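Why I stopped selling stock photos for pocket change
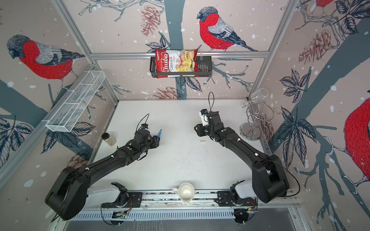
Photo: Yaw Dogbe

Every December I get an email from some stock library or other telling me what a great year contributors had. I have never met one of these contributors. I've been uploading pictures since my old job at Irport ended, mostly castles, harbors and garden statues, and my great year came to 60 dollars before the transfer fee.

The latest email was from Gurov, which bought Cultwood in the spring and has been "aligning" things ever since. My Cultwood portfolio moved over without me doing anything. So did the captions, sort of. A fountain I had spent an evening getting right was now filed as "water, old, tourism, happiness." I wrote to support and got a reply signed Albane Arnaud, very polite, saying keywords are improved automatically for discoverability. Discoverable by whom? Who types in happiness and wants a fountain with moss on it?

Then there's the minimum payout, which went from 50 to 100 dollars. I've heard the argument for this (fewer transfers, lower costs, everybody wins) and I don't buy it. A library with thousands of small sellers stuck under the line is holding a good pile of money that isn't its own. Maybe I'm wrong about the motive. I'd like to see the numbers, and they don't publish them.

Wumpini Tsikata and I argued about this over lunch. She sells through Bawa and swears by it. Her rule is 100 uploads a month, no exceptions, and she says the search ranking rewards it. I asked how she knows. She said everyone in the contributor forum knows. I went and read the forum for a couple of evenings, and what everyone knows there changes weekly — upload at 2 in the morning, never upload at night, leave space on the left for text, the buyers hate space on the left.

What I can say from my own sales page is dull. The palace terraces I got up before dawn for have sold twice. A plain gray stone wall, shot while I waited for a bus, outsells everything else I have. Adwoa Ayaaba thinks that proves I should shoot more walls. I tried. The other walls don't sell.

So I've stopped uploading for now. The old files can sit there and creep toward the new minimum on their own. Nhyira Kwofie has offered to look over the Gurov contract, mainly the part about "partner uses," which runs on for a page and a half and never says who the partners are. I'll post again if she makes any sense of it.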